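News > City > Development

March
By Kanokwan Ruangrit

Eugénie Bouvier has lived across the street from the Klinhom Theater for most of her adult life, and she would like it known that she never once enjoyed a movie there.

"The sound was terrible and the seats bit you," she says. "I still don't want it turned into a parking ramp."

The parking ramp is the work of Nadeck, which bought the old movie house last year and wants to put 129 apartments on the lot, with three levels of parking underneath and behind. The marquee would be kept and bolted to the garage entrance. Nadeck calls this "a conversation with the past." Bouvier calls it a hat on a dumpster.

She has been collecting signatures against the plan from a card table outside the Pestano bakery, and has just passed 2,000. A few of them, she admits, came from people who thought they were entering a drawing for a cake.
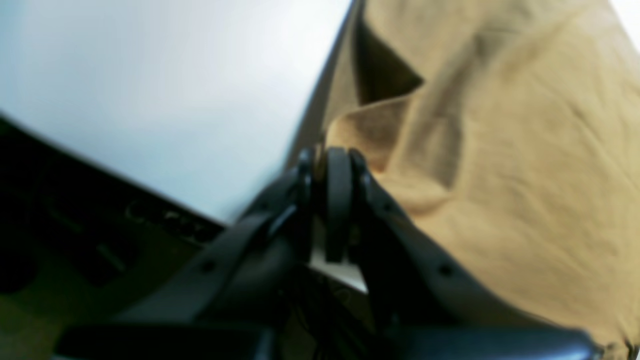 Does she want the building left exactly as it is? "God, no. The roof leaks. Put apartments in it, put apartments on top of it, I'll wave to them from my kitchen. Just keep the front wall and the lobby."

Sibusiso Mtshali, the architect on the project, has heard this before, mostly from Bouvier. He took me through the drawings one afternoon with the patience of a man who has redrawn the same staircase two times.

"The lobby floor sits below the sidewalk," he says. "I can save it, or I can have an entrance that everybody can use. I've tried to do both, and what I got was a ramp that ends in a ticket booth."

He is working on another version - his own idea, he says, and Nadeck hasn't agreed to pay for it - that would hold on to the front wall and move the cars to the alley. It loses a handful of apartments. Bouvier has seen it and gave it what passes for praise.

"It's less ugly," she says. "I told him to keep going."

The city takes up the plan at 7 p.m. in the library basement. Bouvier will be bringing her own chair.

Last updated: March, 4:15 p.m.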